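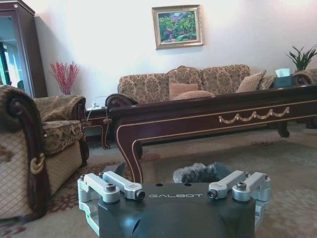 Frequently asked questions about renting a furnished apartment

These answers cover the furnished apartments managed by Engebretsen in the Plultelport and Urnamlow buildings. If your lease says something different from this page, the lease applies. Last updated 12 June 2026.

BEFORE YOU APPLY

What does "furnished" include?

Every furnished apartment has a sofa, a coffee table, a dining table with chairs, a bed frame and mattress for each bedroom, a dresser for each bedroom, window coverings, and at least two lamps. The kitchen has a stove, a refrigerator, and a microwave.

Bedding, towels, dishes, and cookware are not included in the standard furnished rental. They come with the Prima package, described further down.

Will I get the same furniture that I saw on the tour?

Yes, if you toured the apartment you are renting. If you toured a model unit, the pieces may differ in color, wood finish, or age. Ask the leasing office for the inventory of your own unit before you sign. It lists every item and its condition.

How short can a lease be?

The shortest lease in Plultelport is three months. In Urnamlow it is six. Leases that start in September have to run at least nine months in both buildings.

Can I rent the same apartment unfurnished?

Sometimes. We have limited storage, so it depends on what else is being emptied at the time. Ask when you apply. Once furniture has been delivered and the inventory is signed, we can't switch the apartment to unfurnished until the lease is renewed.

COSTS AND DEPOSITS

How much is the furniture deposit?

The furniture deposit is $488 for a studio or one-bedroom and $936 for a two-bedroom. It is held separately from the security deposit and is shown on its own line in your lease.

Is there a monthly charge for the furniture?

No. It is part of the rent.

What is the Prima package?

Prima adds bedding, towels, dishes for four, basic pots and pans, a coffee maker, an iron, and a vacuum cleaner. It costs $24 a month, billed with the rent. You can add it at any point in the lease, but it can only be dropped at renewal. Linens are handed over clean and are yours to wash during your stay.

Do I need renters insurance?

Yes. Your policy needs to cover liability, and you'll be asked for proof before you get keys. Our own insurance covers the building and our furniture in the event of fire or a burst pipe. It doesn't cover your belongings, and it doesn't cover furniture damaged by a tenant or guest.

MOVING IN

How does the inventory work?

You get a paper inventory with your keys. Go through the apartment, write down anything that is scratched, stained, loose, or missing, and return the signed form to the office within 10 days. Photos are welcome and can be emailed with your unit number in the subject line.

If the form isn't returned, we use our own record from the last inspection. Please don't skip this. Most deposit disagreements we see involve an inventory that never came back.

Can I bring my own furniture too?

Yes, as long as doors, vents, and heaters stay clear. Upholstered furniture bought secondhand has to be checked by the office before it comes into the building. Call a day ahead and someone will meet you at the loading door.

Can you take out a piece I don't want?

We'll remove one large item per apartment at no charge if you ask before your move-in date. After that there is a pickup fee, and the wait can be a couple of weeks. Mattresses can be removed only if you're bringing one of your own.

Please don't put our furniture in the hallway, the basement, or your own storage locker. It has to stay in the apartment it's listed for.

Can I move furniture between rooms?

Of course. Lift it instead of dragging it, and put it back in its original room before you move out. Bookcases and tall dressers are fastened to the wall. Don't unfasten them yourself. Put in a maintenance request and we'll move the bracket.

LIVING WITH THE FURNITURE

How should I clean the wood furniture?

Dust with a soft dry cloth. For sticky spots, use a cloth dampened with water and a drop of dish soap, then dry the surface right away. Don't use bleach, glass cleaner, or scouring pads. Spray polish isn't needed and tends to leave a film that collects dust.

Dark finishes show dust and water rings more than light ones do. Coasters help, and so does a mat under plants. If you do get a pale ring, leave it alone for a day. Many of them fade as the surface dries out. If it's still there, tell us before trying anything from the hardware store.

How should I clean the sofa?

Vacuum the cushions and the space under them. Check the tag before using any liquid. A tag marked W means water-based cleaners are fine, S means solvent cleaner only, and X means vacuum only. Blot spills with a white cloth. Rubbing pushes the stain in.

Something broke. What do I do?

Put in a maintenance request through the tenant page or call the office. Drawer runners, wobbly chair legs, bed slats, and lamp switches are usually fixed in the apartment. If a piece can't be repaired, we replace it with something similar. It may not match the rest of the room.

You won't be charged for something that wore out. If it was broken by accident, we look at the age of the piece and charge for the value it had left, or for the repair, whichever is less.

Are pets allowed on the furniture?

Pets are allowed in Urnamlow with a pet addendum. We don't have a rule about pets on sofas, but claw marks, chewing, and odors are treated as damage. A washable cover is a good idea.

Can I paint or refinish a piece?

No. This includes adhesive film, contact paper, and chalk paint. Felt pads on the feet are fine, and the office gives them out free.

I think I found bed bugs. Will I be charged?

Not if you report it promptly. Call the office the same day, and don't move bedding or furniture out of the apartment. Treatment is arranged and paid for by us. Foggers from the store make the problem harder to treat, so please don't use them.

MOVING OUT

What condition does the furniture need to be in?

Clean, dry, empty, and in the room where you found it. Normal wear is expected. That means light surface scratches, slight fading, and cushions that have softened with use. Burns, deep gouges, large stains, and missing parts are not normal wear.

Can I be there for the inspection?

Yes, and we prefer it. Book a time with the office at least two weeks before your last day. The inspector goes through your signed inventory with you and you both sign the result. If you can't be there, you may send someone in your place with a written note.

When do I get the furniture deposit back?

It is returned together with the security deposit, by check or bank transfer, to the address or account on your move-out form. Any deduction is listed by item. Make sure we have a forwarding address - missing addresses are the usual cause of delays.

Can I buy a piece I like?

Occasionally. When a set is due for replacement we offer it first to the tenant living with it. Prices are set by the office and the sale is as is, with no delivery. Pieces that are not due for replacement aren't for sale.

What if I don't agree with a deduction?

Write to Torunn Sandberg, tenant accounts, at the Engebretsen office. Include your unit number, a copy of the inventory, and any photos you have. You'll get a written answer. Phone calls are fine for questions, but a dispute has to be in writing so there's a record of it.

My question isn't here.

Ask at the leasing office in either building, or use the message form on the tenant page. For leaks, gas smells, or loss of heat, call the emergency number posted inside your front door.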